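Ordnung am Ausgabetresen

Wer Kaffee zum Mitnehmen verkauft, verliert Zeit selten an der Maschine. Im Café Clalitz liegt der Engpass beim Deckel. Betreiber Leif Vik gibt morgens rund 100 Becher aus, die meisten vor neun Uhr. Becher und Deckel stehen dort in einem schwarzen Organizer: hinten hoch die Pappbecher, vorn niedriger die Deckel, Weiß und Schwarz getrennt.
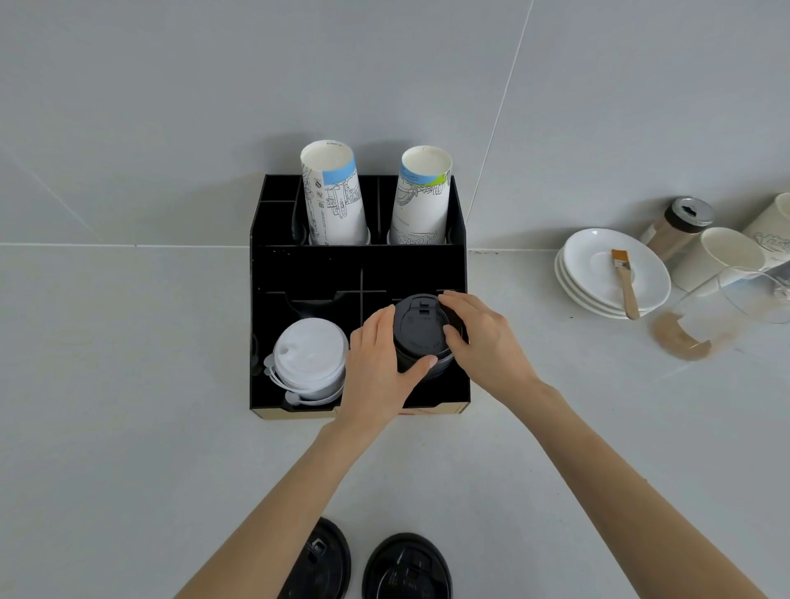
Entscheidend ist die Stapelhöhe. Vik füllt höchstens 12 Deckel je Fach nach -- darüber kippt der Stapel beim Abziehen. Nachgelegt wird mit beiden Händen: eine führt seitlich, die andere richtet den Rand aus. Einzelne Deckel liegen solange auf der Arbeitsfläche.

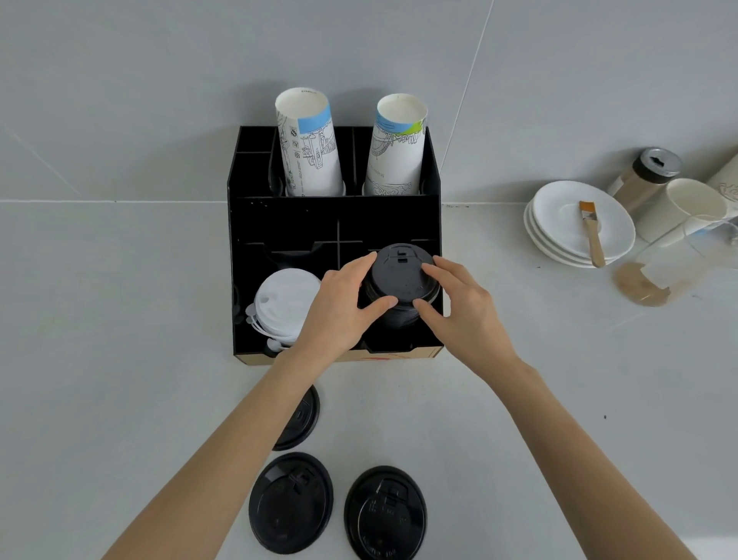

Nachschub und Lager

Die Reserve bleibt im Karton zu 600 Stück, trocken und liegend. Angebrochene Stangen verbraucht Vik zuerst. Bei neuen Lieferungen prüft er den Sitz an einem gefüllten Becher, bevor die Ware an den Tresen kommt.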